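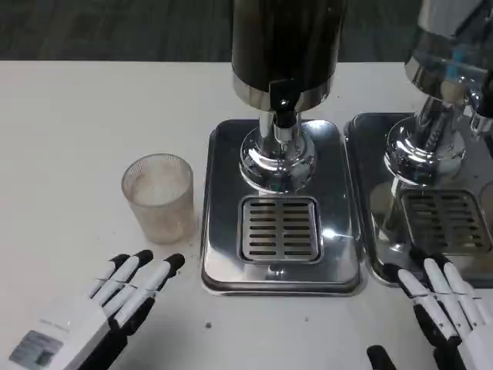

Hard water is reaching the ground-floor kitchen at Gridorside although the Cuervo softener reports normal service. Complaint first raised by reception as cloudy drinks and white residue at the sink, then by the cleaners as marks on the steel. Two outlets are affected, both downstream of the softener. The drinks table is filled by jug from the same cold tap, and scale on the dispensers would collect first at the narrow points: the short black nozzle under the spout and the valve behind it. A black tank gives little away from outside, so the chrome band at the bottom of it is the better place to look for drying marks. Please advise whether the resin needs replacing.

Ticket: 348
Opened: 23 June 2019
Raised by: Sheyla Cárdenas, Gridorside building services
Assigned to: Naken water treatment support
Equipment: Cuervo single-cylinder softener, Derkotik metered control valve
Priority: normal
Status: closed, monitoring

Entry 1 — Naken support
Thank you for the report. Before we discuss resin, please send:
Salt level in the brine tank, and whether there is a crust on top.
Position of the bypass valve.
Volume setting between regenerations as displayed on the Derkotik head.
A hardness reading from the incoming main and one from the softened side, taken the same morning.
Run the tap for a few minutes before taking the softened sample. Water standing in the pipe will give you the wrong answer.

Entry 2 — S. Cárdenas
Salt is above the water line. No crust, I pushed a broom handle down to the bottom. Bypass lever is fully in the service position. Display shows 600 litres between regenerations, time of day correct. Strips only on site, no drop kit. Main reads at the top of the scale. Softened side reads one band lower.

Entry 3 — Naken support
One band lower is not softened water. The volume setting is suitable for your cylinder size if the hardness entered at commissioning was correct. Please start a manual regeneration and stay with it. We need to know if the water level in the brine tank drops during the brine draw stage. Mark the level on the tank wall with tape before you start.

Entry 4 — S. Cárdenas
Manual regeneration started after lunch. Backwash ran, strong flow to drain. Valve moved to brine draw. Water level did not move from the tape in 13 minutes. Flow to drain was present throughout but thin. Cancelled and returned to service. There is no fault code. The head logs this as a completed cycle when it is left alone, which explains why the history looks healthy.

Entry 5 — Naken support
Agreed, no suction. The head counts motor positions and has no means of knowing that brine has moved. Possible causes in the order we would check them:
Injector blocked.
Air leak on the brine line, usually at the compression elbow.
Brine line float stuck shut.
Drain hose kinked or raised too high.
Low inlet pressure.
Isolate and relieve pressure before opening the injector cap. There is a screen in front of the injector and a small O-ring that likes to stay behind in the cap.

Entry 6 — S. Cárdenas
Drain hose is straight and falls all the way. Inlet pressure normal on the plant room gauge. Elbow nut was slack by half a turn, tightened. Float moves freely. Repeated brine draw, still no drop.
Injector removed. Screen packed with brown grit, throat of the injector also blocked. Cleaned in warm water with a wooden cocktail stick — no wire used. O-ring was flattened, replaced from the spares bag.
Repeated brine draw. Level started falling within the first minute.

Entry 7 — Naken support
Good. Do not use metal in the throat, as you say. Please run two full regenerations back to back with several hours between them to let the brine make up. One will not recover a bed that has been exhausted for weeks. Is there a sediment filter ahead of the softener?

Entry 8 — S. Cárdenas
There is a housing. It has no cartridge in it. The plant room book has a line about the main being disturbed by works in the road, so grit could date from then. Cartridge ordered. Both regenerations completed. Softened side now reads zero on the strips at the kitchen tap and at the second outlet.

Entry 9 — Naken support
Resin does not need replacing on these results. Existing scale will not disappear by itself. Descale the tap aerators and anything filled from them, following the maker's instructions for each item, and rinse well.

Entry 10 — S. Cárdenas
Cartridge fitted, housing bled, no leaks. Aerators descaled. Injector check added to the planned jobs, next due September. Brine level to be taped and watched at the same visit. Happy to close.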